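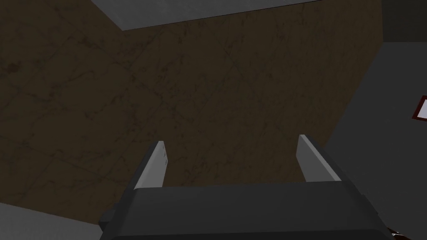

Joonas Hakala objected, on reading the first draft of this section, that brown should not be listed with the basic hues at all, as it is only a dark orange or yellow seen next to something lighter, and that a naming study which treats it as a separate category has settled the question before asking it. We accept the first half of the objection. The second half depends on what is meant by a category, and the naming data bear on it directly.

4.2 Brown and its neighbors

Participants named 300 color samples in each of three sessions, using any single word they liked. Samples were shown on Levex displays in a dim room, with the surround set to dark, medium or light gray. The order of surrounds was balanced across participants. Compound names such as "reddish brown" were recorded but left out of the counts given here.

Against the light surround, "brown" was used for a compact group of samples with low luminance and a dominant wavelength in the orange range. Against the dark surround the same samples were more often called "orange", "tan" or "gold", and the group broke up. This agrees with the usual account, in which brown requires a lighter neighbor. The medium surround gave mixed results. Agreement was lowest there, and 628 responses had to be set aside as they used words given by only one participant.

Area also matters. A brown region that fills most of the visual field can supply its own reference, and small light areas within it may be enough to keep the name stable. Figure 3 is a computer rendering with this kind of layout: a large brown surface, the pale gray fingers of a gripper in front of it, and the dark charcoal housing below. The uniform surrounds used in our sessions do not capture such arrangements, and the results should not be extended to them without further testing.

Doina Stan proposed that the shift toward "tan" reflects word choice more than a change in what is seen. To check this, nine participants repeated the Grarum sample set with a forced choice between "brown" and "not brown". The boundary moved in the same direction as in the free naming task, but by a smaller amount. Part of the shift is therefore lexical, as Stan suggested, and part of it remains when the vocabulary is fixed.

The Montoya samples, which are printed on matte card, were not included in this comparison. Their results are reported separately in Section 4.3, together with the correction applied for the viewing lamp.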